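Robot kitchen thread! We had a proper fault this week and I learned so much from it.

1/ Sena (our arm) was lifting a cup out of the wooden box when the gripper just kept squeezing. The command said open, the fingers said no. Cup went crack. Everybody fine, I was well back with the stop button in my hand.

2/ First guess was software, so I read logs till my eyes hurt. Logs were clean! Open command sent, open command received, every time.

3/ Then Hashini Barua asked me to play it back at slow speed and watch the wires. Oh wow. On a deep reach the loop by the wrist pulled tight and the finger signal dropped out for a moment.

4/ And our code treated "no signal" as "keep doing the last thing". The last thing was squeeze. That's the part that scared me – it could have been a finger in there.

5/ Fixes so far: more slack in the loop, a clip at the wrist, and a lost signal now stops the arm and lets the grip go soft. I love that last one so much.

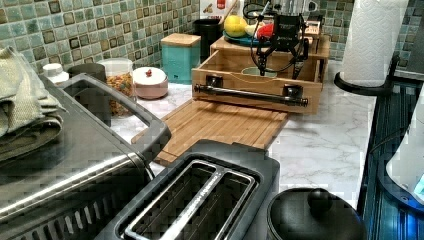
6/ Did 21 deep reaches with the new setup. 20 went great, one stopped by itself when the signal blinked. So the wire still isn't perfect, but the stop works!!

7/ New connector next. If you run an arm at home, go pull your gripper plug (power low, hands clear) and see what it does. Tell me, I want to hear all of them.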